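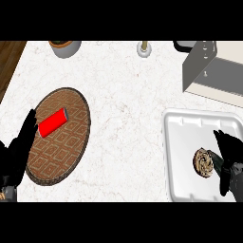
Countertop with oval mat, posted by pitbandreed

Forum > Scores & Parts > Buying and Renting

Thread: Kestine "complete" vocal books, anyone bought one?

pitbandreed
Looking at the Kestine vocal selections for Faltisow. Their page says "complete vocal book" and lists 67 pages. I have played reeds on that show twice and the piano-vocal we rented was a phone book. So either the type is microscopic or "complete" means something different over there. The preview shows one page, and it's the title page. Has anyone had one in their hands?

altoclefonly
I have. It's a selections book with a better cover. You get the big numbers in full and the rest are trimmed to verse and chorus. No underscoring, no scene change music, no dance breaks. The Act 2 quartet is reduced to a solo line with chords, which kind of defeats the point of a quartet.

tenor_for_hire
I bought it and I'm happy with it. It's for singers. If you want the dance breaks, rent the score like everybody else. I used mine for auditions and the piano part was playable at sight, and that's more than I can say for most of them.

pitbandreed
tenor, fine, but then why does it say complete? I wouldn't complain about a book that said "selections."

tenor_for_hire
Because every song is in it. Complete songs list. I don't see the scandal.

altoclefonly
Every song is not in it. The reprise in Act 2 has different words and a different ending and it's missing. So is the ferry number.

tenor_for_hire
The ferry number was cut from the touring version. You can't blame the publisher for that.

altoclefonly
You can if it's on the back cover. Go look at yours.

tenor_for_hire
OK, it is on the back cover. I'll give you that one.

stand_light
Coming at this from the arranging side. I've stopped trusting anything from Kestine that says "arranged for." I bought their quartet set of the Faltisow overture for a wedding (flute, violin, viola, cello) and the viola part was the cello part in a different clef. Same notes, up an octave, for 4 pages. The violist spotted it before I did and was not kind about it.

Their string trio of the waltz was worse. The flute doubles the tune the whole way through and the bass line has parallel fifths I wouldn't accept from a first-year student. I'd bet money somebody ran the piano reduction through notation software and hit export.

mezzo_and_a_half
Is it just that publisher though? I got the Melis edition of the same overture and it had the same viola thing. I figured that was how it went in the original.

stand_light
It isn't how it goes in the original. The original has divided violas. If Melis has the same mistake then one of them copied the other, or they both licensed from the same place. I'd want to see them side by side before saying more than that.

mezzo_and_a_half
I can check. Mine's in a box at my sister's. Give me until Tuesday.

quarterrest
Going to be the grump here. People on this board expect engraved, proofread, historically checked parts for the price of a sandwich. Those downloads are cheap. Somebody has to be paid to fix the viola part, and at that price it isn't happening.

stand_light
The quartet set wasn't cheap. It cost more than the rental deposit for a small ensemble reduction from Kurport, and Kurport sends you an errata sheet. They have errors too, but they know about them.

quarterrest
Kurport also charged me a late fee on parts I mailed back in December with tracking. I have no love for them either.

altoclefonly
Did they ever refund that?

quarterrest
Half. As a credit. Toward another rental.

pitbandreed
Back to the vocal book if we can. What about keys? The singer I'm buying for is a low mezzo and the page says "original keys." In my experience that can mean the original cast recording, the published score, or whatever key was easiest to read.

altoclefonly
Checked mine against the rental score last night. I compared 6 songs and 2 of them are in different keys from the score. The big ballad is down a whole step, which your mezzo might like. The opening duet is up a half step and I can't think of any reason for it. No note about it anywhere in the book.

tenor_for_hire
The ballad is down a step on the recording. That's probably what they mean by original.

altoclefonly
And the duet?

tenor_for_hire
No idea about the duet.

pitbandreed
So "complete" is incomplete and "original keys" is a coin toss. I'm leaning toward single-song downloads, but only if I can see more than a title page first. Does Kestine let you transpose before buying?

stand_light
There's a transpose button. Be careful with it. It moves the notes but on mine it left the chord symbols where they were. I had a piece in E flat with the guitar chords still in F. I wrote to them and got an answer in about two days telling me to clear my browser cache. The PDF was already printed.

mezzo_and_a_half
Found the box. The Melis viola part matches the cello bar for bar, octave up, same as what stand_light described. It even has a slur that goes over the double bar to nowhere near the end of page 3. Does yours have that?

stand_light
Yes. Page 3, second to last system. Same slur.

quarterrest
Well, that's not a coincidence.

stand_light
No. Still doesn't tell us who had it first. Neither of mine has an arranger credit. Does yours?

mezzo_and_a_half
Just the composer and a copyright line for Melis.

pitbandreed
I'm going to rent the piano-vocal from Kurport for a month and have her mark what she needs. Yes, quarterrest, I'll keep the mailing receipt.

quarterrest
Take a picture of the box too.

tenor_for_hire
For the record I still like the book. I've penciled in the ferry number as "see elsewhere."

altoclefonly
If anybody wants the list of which songs are trimmed, message me. I have it by bar number for Act 1 and I'm partway into Act 2.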